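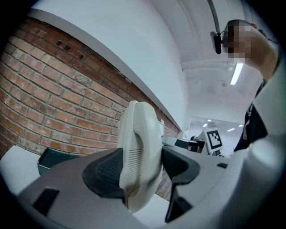

The open day at Karnel runs twice a year, once in January and once in June, and this page answers the questions we get most often before each one. It covers what you will see, how to get in, and what you can try for yourself. Most of the morning is spent on hand-held gripper work, where a person picks things up with a gripper tool and the recordings are later used to teach a robot arm. The objects are ordinary ones, and some are older than the people handling them: a cream corded telephone handset, held upright between the two black finger pads, is a fair sample of what comes up. The brick wall side of the room is where visitors usually start.

Home | Visit | Open Day | Projects | Contact

Filed under: Visiting, Open Day FAQ

When does it start and how long does it last?

Doors open at 9:30 a.m. The first demonstration is at 10 and the last one ends at 12:30 p.m. You do not have to stay for the whole morning. Each demonstration takes 40 minutes, including questions, and you can join whichever one suits you.

Where do I go?

We are on the second floor of the Mulcahy building. Use the entrance on the courtyard side. The street entrance is locked during open days and the bell there rings in an empty office. Take the stairs or the elevator and follow the signs for Karnel. If the elevator is out, call the front desk from the lobby phone and someone will bring you up in the freight elevator.

Do I need to book?

Yes. Each demonstration group is limited, and we fill the list in the order requests come in. Write to Catríona Flanagan through the contact form with your name, the number of people, and the session you want. You will get a reply with a booking number. If you have not heard back within 3 working days, write again. Group requests from schools and colleges should give the age of the students.

How much does it cost?

Nothing. Parking in the Mulcahy lot is paid, and we can't validate tickets.

What happens in a demonstration?

Teemu Räsänen or Itziar Toledo runs the session. They begin with a short talk on the Erel project and then show how an object is picked up, moved, and put down with the hand-held gripper. After that they play back a recording from the tool's own camera so you can see the same kind of task from the gripper's side. The second half is on the Biltden arm, which repeats a small set of tasks at a bench. Questions are fine at any point.

Why use a hand-held gripper at all?

It is quicker than steering the arm by remote control. A person with the tool in hand can do a task many times in an hour, and the camera on the tool sees nearly the same view the arm will have later. The Erel project had 959 recorded tasks in its collection when this page was last updated. Not all of them are good. Dropped objects are kept and labeled, and Itziar can show you a few.

What kinds of objects do you use?

Household and office things for the most part. We look for different shapes, weights, and surfaces. A telephone handset is harder than people expect. It is narrow in the middle, wider at the ends, and smooth along the back, so the pads can slide if the grip is off center. We also use cups, tape rolls, brushes, folded cloths, and small boxes. Nothing sharp and no glass on open days.

Can I bring something for you to pick up?

You can bring one small object per person. It should fit in one hand and be something you don't mind having dropped. Teemu decides on the day whether it can be used. Please do not bring food, liquids, or anything with a lithium battery in it. Phones count.

Can I try the gripper myself?

Yes, at the end of each session, for visitors aged 12 and over. You squeeze the handle to close the fingers and let go to open them. There is usually a line. Each person gets 2 minutes, and we may shorten that if the group is large. These practice runs are not saved.

Can I operate the robot arm?

No. The arm is run by staff only, and visitors stay behind the yellow tape while it is powered. There is a stop button on each side of the bench. Please do not press either one unless a member of staff tells you to. Restarting the arm takes a while and the rest of the group has to wait.

What are the black-and-white squares around the room?

They are position markers. The cameras find them and use them to work out where the tool is. Please don't move them, lean on the stands, or stand directly in front of one during a recording.

Will I be on camera?

You may be. The tool's camera has a very wide view and picks up people standing nearby. Faces are blurred before any recording is shared outside the lab. If you would like to stay out of view, tell the person running the session and they will show you where to stand.

Can I take pictures?

Yes, in the demonstration room, without flash. Flash interferes with the markers. No pictures in the corridor or the workshop.

Is the visit accessible?

The room and restrooms are step-free from the elevator. Chairs are available in every session, and we can lower the practice table if you let us know when you book. The overhead lights are bright and stay on throughout. The arm makes a loud click when its brakes release, and we give a warning first.

Can I ask about jobs or student placements?

Rónán Ó Flaithearta handles placements and is in the lobby from noon. Bring a copy of your resume if you want him to keep it. For questions about using the recordings in your own research, ask for Wojciech Pawlak.

What if I have to cancel?

Reply to your booking email and give the booking number. We pass the space to the next name on the waiting list. Late arrivals can join the following session if there is room.

3 comments | 40 shares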